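The Red One First

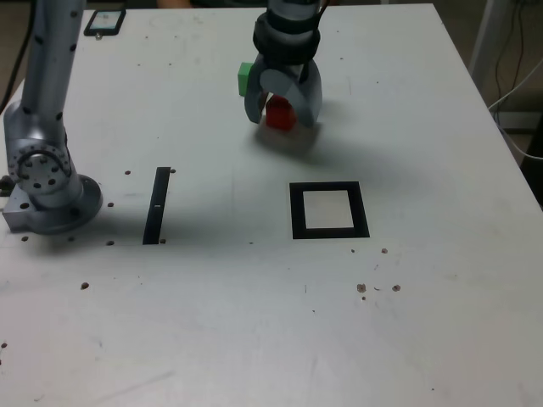 Bjartur Juhl had carried the blocks from Londura in the pocket of his winter coat, and for the whole journey he kept his hand closed on them. They were his mother's. She had kept them in a tin on the windowsill, and when he was small she would put them out one by one on the table while the porridge cooled. In his new flat the rooms had no table at all, so he brought the blocks to work, to the long white table on the second floor of the Bettencourt building. It was an old table with dark spots and small holes all over it. Someone had made a square on it with black tape, and inside the square the colour was more beige than white, like a tiny room with no furniture. He liked this square from the first evening. He put the red block on the table and the green block a little behind it, and he thought that the square was waiting for one of them.

It was February and at four o'clock the windows were already grey. The others went home to Erberg on the early tram. Bjartur stayed, because in the flat there was only the heater and its one noise.

His mother had a rule for the blocks. The red one goes first. She never explained it. When his cousin wanted to begin with the green, she moved his hand, gently, and said, "The red one first, then we will see." As a boy Bjartur believed that something terrible would happen if the order was broken – the roof would come off, or his father would stay on the boat. His father did stay on the boat, in the end, but the order had been correct that morning. He had checked it many times in his memory.

His sister telephoned at half past five. She was still in Ollavau, emptying the house, and she spoke quickly, as she did when she was tired.

"Did you take the tin?" she asked.

"Only what was in it."

"Then where is the tin?"

He did not know. He had tipped the blocks into his hand in the dark kitchen and put the tin down somewhere, maybe on the stove, maybe on the stairs. He tried to see it again and could not.

"It doesn't matter," she said. "I have 165 other things to find. The man for the piano wants to come at seven and I can't find the key for the lid."

"In the blue jug."

"It's not in the blue jug."

"Then I don't know."

They were both quiet. He could hear that she was walking, and that the rooms had no carpets anymore.

"Do you remember what she said about the red one?" he asked.

"Which red one?"

"The block. It goes first."

His sister laughed, and it was so much their mother's laugh that he had to sit down. "Bjartur, the red one had the rough side," she said. "You always got a splinter from it. She wanted to have it out of your hand before you started to eat."

He said that this was not possible. She said that it was, that she had been nine and had held the needle herself, and then somebody was knocking and she had to go.

Bjartur put on his coat. He went back to the table and stood over the square of tape for some time. Then he took the green block between his fingers – it was lighter than he remembered – and set it down in the middle. On the street the lamps came on, and the second tram to Erberg went by with all its seats empty.

He left the green one there for the night. The red one he took home.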